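Short thread on gray metal bins, the open-topped kind. We swapped the cardboard trays at Bemport for these in August and I have been keeping notes.

1/ Painted sheet metal marks easily. Most of the scuffing is on the inside walls, at the height where things get dropped in.

2/ Noise. A plastic block dropped on bare metal carries across the room. Dirk Schmieder tried felt on the floor of one bin. It collected crumbs and came out on Friday.

3/ Mixed contents are fine if they are shallow. One layer, everything reachable from above. Two layers and the flat items disappear under the rest.

4/ Bowls waste floor area. A round bowl in a rectangular bin leaves four corners that only fit small stuff. We still keep one per bin, as it stops the long thin items from sliding to the wall.

5/ Crumpled packets are the worst for repeat layouts. They never land the same way twice. Blocks and play fruit stay where you put them.
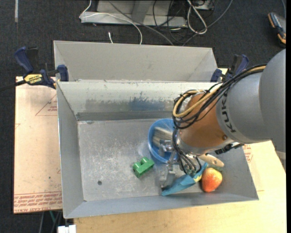 6/ Lucinda Quintanilla asked about lids. No. Stacking is tempting, but you lose the view from above and people stop sorting.

7/ Spacing: we park the second bin directly behind the first. Side by side used too much of the work surface.

Labels next. Wiebke Kröger wants them on the short side. I want them on the long side.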